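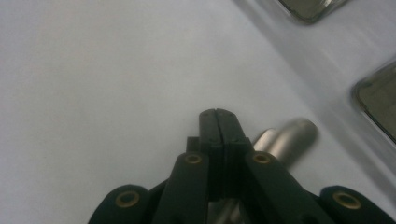

silver cylinder on the white top

bavtiler
Anyone know what to use on a white worktop thats gone dull? Mine's smooth, matt, pale grey in some light. Want it brighter without it going shiny. Tried washing up liquid, no joy.

rallis_rd
Bicarb paste. Leave it 30 mins, wipe, done.

Marwa Abdel Hamid
Wouldn't use bicarb on matt, it left shiny patches on mine. Warm water and a drop of vinegar, 500 ml in a bowl, soft cloth.

rallis_rd
Used it 7 years on ours, no patches. You were scrubbing too hard

Marwa Abdel Hamid
I wasnt scrubbing. And it was a Brindov top so not cheap.

tiro2
Is it stone? No vinegar if so. Check first

bavtiler
Not stone. Will try the vinegar on a corner tonight, bicarb if that does nothing. Ta both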